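Rirkden Open Day Cloth Handling Set
README, version 2
Last edited January 8, 2026

What you have downloaded

The recordings from the open day at the Rirkden workshop, held last September, when we let the public in to watch a robot deal with laundry. If you were one of the people who stayed for more than ten minutes, thank you. If you were one of the people who asked when it does the ironing, the answer is still in the FAQ at the bottom.

The set holds 132 episodes, all of them one arm working on one piece of fabric at a time. An episode starts when the arm leaves its rest position and ends when the operator presses the stop key, which on some occasions was a good while after anything interesting had ceased to happen. We have left those tails in. Trim them yourself if your training setup is sensitive to a robot standing around holding a shirt.

Background

Lendwood builds the table and fixtures. Lis is the control software, written in-house over a longer period than we like to print. Clindance is the labeling tool, and it is the reason the folder names look the way they do. The open day was supposed to be a demonstration first and a recording session second. By the middle of the morning those had traded places, mainly on account of visitors who wanted to pick the next thing on the table and had strong views about it.

The demo task, as written on the sign by the door, was "pick up, lift, lay flat." Picking up is the part that takes the skill. A garment lying in a heap has no handle, and the arm has to choose a ridge that will come up in one layer without bringing half the heap with it. 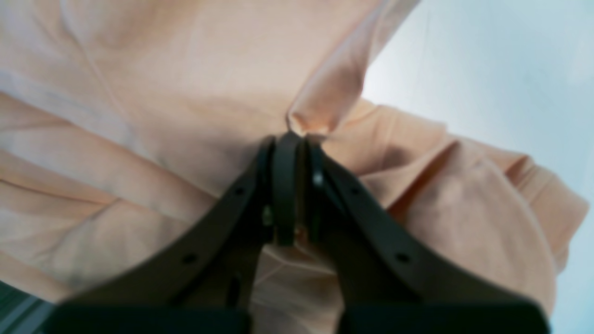 Lis ranks grasp candidates by the height and sharpness of the fold, then picks the highest one it can reach without bending the wrist into a shape the motors object to. Operators could overrule it. They did so in 40 episodes, and the field operator_override is set to true for those. Whether the operator's choice was better is a question we would prefer you answer privately.

Folder layout

episodes/ one folder per episode, numbered in recording order
episodes/NNN/wrist/ still frames from the wrist camera
episodes/NNN/state.csv joint positions and finger opening
episodes/NNN/notes.txt free text, typed by whoever had a hand free
labels/ Clindance export, one file per episode
splits/ train and test lists

The notes files are uneven. A few are a careful account of the grasp. Several say "ok." One is a lunch order, kept for completeness.

Labels

Every labeled frame gets a contact tag (none, touching, pinched) and a layer tag (single, multiple, unclear). The layer tag caused most of the arguments. Soft cloth does not hold still to be counted, and from the wrist you mostly see the outside of whatever the fingers have got hold of. A typical headache is a bunch that fans up above the fingertips and flops over to the right, with a narrow strip of the same peach-and-cream cloth running down between the tips. How many layers is that? Our labelers were allowed to say "unclear," and after the first afternoon they said it freely.

The label guide is in labels/GUIDE.txt. Read it before you email us about the layer tag.

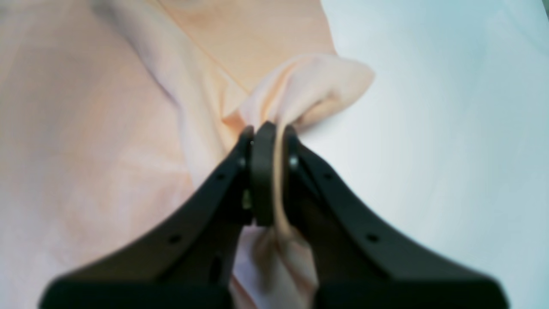 Fabric was the other thing we underestimated. The plan called for stiff cotton squares, which behave well and bore an audience quickly, so most of the day went to softer stuff. Pale cloth on a pale table is a rotten choice if you want easy segmentation, and a fold drooping out over that blue-white surface has gray and lavender shading that simple color thresholds tend to mistake for background. Our own baseline mask is poor on such frames. It ships with the set so that you can feel good about yours.

Splits

train: 80 episodes
test: 40 episodes
The rest are in neither list. They were recorded while the arm was being adjusted between demos, and the finger opening values in them should not be trusted.

Known problems

The clock on the recording machine was wrong all day. Use frame order.
The finger opening is logged in motor units. The conversion is in splits/README.txt, where it has no business being.
Audio was recorded and has been removed. You are missing a lot of people saying "nearly."

FAQ

Does it iron?
No.

Can I visit?
There will be another open day when the floor has been fixed. Watch the Rirkden page.

Can I use this commercially?
Yes, with credit to the Rirkden workshop. Please keep the notes files with the episodes, including the lunch order.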